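Werkstattbuch Rurau, Großraum am Pfeiler
15. April 2020

Endlich wieder am großen Tisch! Maëlle Carrier hat die Streifen aus der Lieferung von Štefanec mitgebracht, schmal, weiß und schön gleichmäßig geschnitten. Gestern habe ich noch auf der grauen Schneidematte sortiert und mich den ganzen Nachmittag über die Druckspuren geärgert, heute also direkt auf der glatten Platte. Was für ein Unterschied, die Stücke lassen sich mit dem kleinen Finger verschieben, ohne dass eine Ecke hängen bleibt.

Länge der Mustercharge: 152 mm. Damit passen sie genau in die Mandum-Mappe, oben bleibt Platz für den Beschriftungsstreifen. Breite noch nachtragen (Schieblehre liegt bei Audrey-Anne).
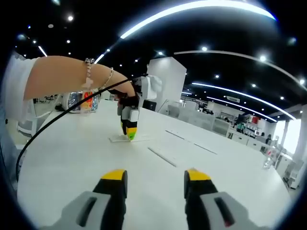 Zuletzt geändert: 15:42 Uhr, Bearb. M. C.

Zwei lange Streifen liegen rechts auf dem Tisch, der kleine flache Zuschnitt kommt einzeln dran. Weiß auf weiß ist eine Geduldsprobe, aber der Schatten hilft enorm: Man sieht an der dünnen grauen Linie sofort, wo ein Streifen aufhört und der Tisch anfängt. Das Licht von den Fenstern ist dafür großartig, die Deckenlampen lasse ich beim nächsten Mal ganz aus.

Reihenfolge, die sich gut anfühlt: erst die langen Stücke parallel zur Kante, dann die kurzen quer dazu, zum Schluss alles in die Mappe. Beim Flotusik-Muster im November hatten wir es umgekehrt gemacht und mussten über 16 Stücke neu auslegen, das brauche ich nicht noch einmal.

Audrey-Anne Cloutier möchte die Kanten leicht brechen. Finde ich eine tolle Idee, vor allem bei den langen! Probe mit 2000er Papier, nur ein Zug pro Seite, dann vergleichen.

Offen:
Breite messen und oben eintragen
Bei Štefanec nach einem zweiten Farbton fragen, hellgrau wäre ein Traum
Mappe beschriften, Fach 42
Maëlle fragen, ob der Rest der Lieferung auch so plan liegt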